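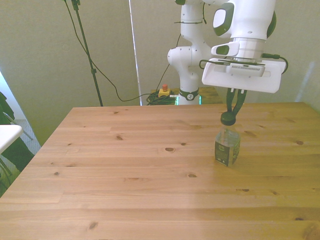
Über mich und Zirnley

Hallo und willkommen! Zirnley bin erst mal ich, dazu ein paar Rechner und ziemlich viel Code. Ich schreibe Software, mit der Roboterarme Dinge finden und greifen, die ihnen vorher niemand eingemessen hat. Angefangen hat das im Januar mit einem Planer namens Trokton, der damals für eine einzige Bahn 1623 Millisekunden gebraucht hat (ja, ich hab's mir aufgeschrieben).

Inzwischen läuft das deutlich flotter, und zu Trokton ist Herkovis dazugekommen, meine Wahrnehmungsschicht. Am liebsten teste ich mit durchsichtigen Flaschen. Die sind fies! Tiefensensoren schauen gern einfach durch sie hindurch, 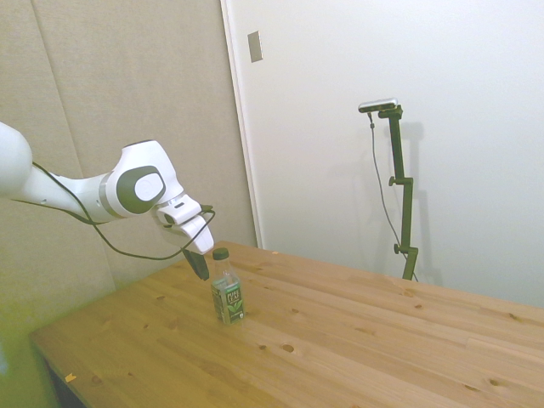
und dann muss die Software aus Deckel, Etikett und ein bisschen Schatten schließen, wo das Ding wohl steht. Genau an solchen Stellen sitze ich abends gern noch zwei Stunden länger – Herkovis gibt deshalb zu jeder Pose auch aus, wie unsicher es sich ist, und Trokton plant den Anflug dann entsprechend vorsichtiger.

Gerade hänge ich an liegenden Gläsern, die nur halb im Bild sind. Bevor gegriffen wird, soll der Arm selbst entscheiden, ob er lieber noch mal von woanders guckt.

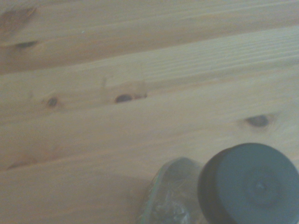

Glas mit dunklem Schraubdeckel, von der Handkamera aus gesehen

Ihr habt ein Greifproblem oder einen Planer, der ständig aussteigt? Schreibt mir, gern auch mit Logdateien!

Stand: 6. Juli 2020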